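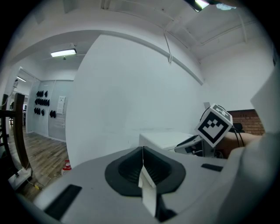
Getting a ramp put in at a rental, who pays and how do I ask?

Posted by Latrice Delacroix

Hi all, first time posting, so bear with me. My mom moved in with me in November and she uses a power chair now. We rent the ground floor of a two-story house in Irkell and there are three steps up to the front door. Right now my brother and I haul out a folding ramp every time she wants to go anywhere, and it's way too steep for her to use by herself. I asked the landlord about a real one and he said "I'll think about it," and then nothing for 34 days (yes I've been marking the calendar). I don't want to get on his bad side, our lease is up next summer. Does he have to say yes? Does he have to pay? And is there a nice way to put this in writing? I've started the letter four times and every version sounds either like begging or like I'm suing him.

Nghĩa Vi

Okay, I went through this with my dad two years ago so I can tell you what we did, but I'm not a lawyer! In the US a landlord generally has to let you make a reasonable change to the place if a disabled person living there needs it. Paying is the annoying part. In a private rental it's usually on the tenant, and if the building gets federal money it's often on the owner. Find out which one you are first.

For the letter, keep it short. Ours was one page: who lives there, that she has a disability and uses a chair, what you want built, where, who would build it, and a date you'd like to hear back by. You don't have to go into her whole medical history. I asked for an answer by a Thursday and got a phone call that Wednesday night. Keep a copy, and if he calls you, send him an email afterward repeating what he said.

On the slope, the usual rule is a foot of ramp for every inch of rise, so measure from the ground to the door sill before you get quotes. Ours came to 20 inches and that made for a LOT of ramp, we had to put a turn in it. Ask about permits too, our town wanted one.

Phúc Tiêu

just buy a longer folding one, we got ours used and its fine

Huệ Lưu

Please don't go by the folding ramp advice if she wants to get out on her own, somebody still has to set it up for her every time. Call your nearest center for independent living. Mine lent us a modular aluminum ramp for up to 23 weeks while we sorted things out with the owner, and the woman there read over my letter too. A modular one also comes apart when you move, so landlords tend to relax when they hear that word. If he says no or keeps ignoring you, a local fair housing office can talk to him, and it doesn't cost you anything to file a complaint with HUD. I'd send the letter first though.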